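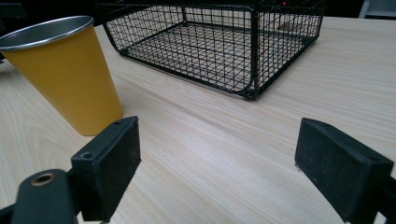

**Cups in the wire basket – upright or upside down?**

**stolley_54** – November 24, 2018

Our shared kitchen in Dernwood has reopened an old wound. I say cups go in the mesh basket standing up. My housemate flips them, on the grounds of dust. We've had 2 meetings. There were minutes.

**irnon_lurker**

Upside down. Dust falls. I consider the matter closed.

**mugwort7**

It also rises when you pull a cup out of a basket nobody has wiped since June. Upright, and clean the basket.
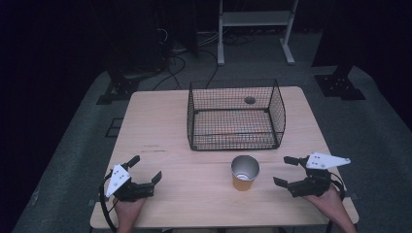 **stolley_54**

My real trouble is the basket, which I bought in Vallejo for too much money and now have to defend. It's a good one for the table because you can see straight through the mesh, so no cup gets forgotten in a corner. The orange-tan paper one standing in front of it is another argument altogether. I say paper cups don't get basket rights.

**irnon_lurker**

Paper is trash with a short career. Agreed.

**mugwort7**

Disagree with both of you. If I'm drinking from it later, it goes in with the rest. What is this, a country club?

**stolley_54**

Yes. Dues are payable at the sink. 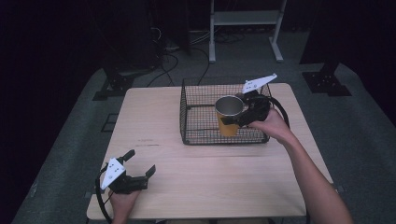

*Yellow cup, right way up, in the basket.*

**dishrack_dan_fan**

Upright is fine for a tumbler with a steel rim. Flip it on wire and you'll be listening to it scrape for 7 years. Ask me about my marriage.

**irnon_lurker**

Put a dish towel under it, then flip it.

**stolley_54**

A towel in a mesh basket – so, a basket with no mesh. I'll raise it at the next meeting, but I expect to be outvoted by one.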